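The Cult of the Tidy Bottle

Athina Andreadis charges $145 for a home visit, and in August she spent most of mine on drinking water. Her method, which she calls Mindetine, holds that bottles should live in a box and travel to the table on a tray. I asked what was wrong with the shelf. She said the shelf was where water went to be forgotten.

I have been forgetting water on shelves for years without harm. Still, I bought a divided box from Flerilon and a bamboo tray from Henríquez, and gave the system 2 weeks.
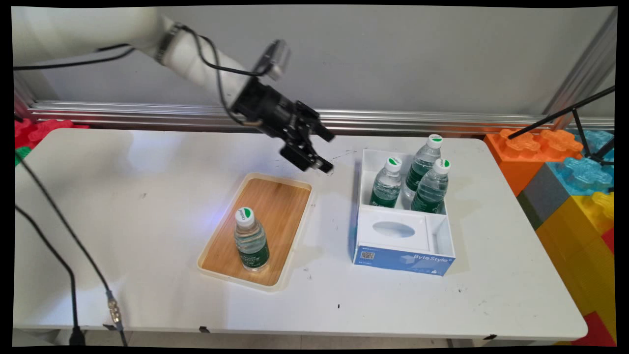

One bottle out on the bamboo tray, three in the rear compartment of the white box.

The tray is handsome, I'll grant that. Its raised rim would stop a bottle from sliding off, a problem I have never had. The box is better. It keeps the bottles upright, and the front section will take the odds and ends that otherwise drift across a table.

What I don't buy is the philosophy. Andreadis says she has set up 500 kitchens this way and wants to reach 1,000. My own bottles get drunk at the same rate as before. I kept the box and gave the tray to my sister, who uses it for mail.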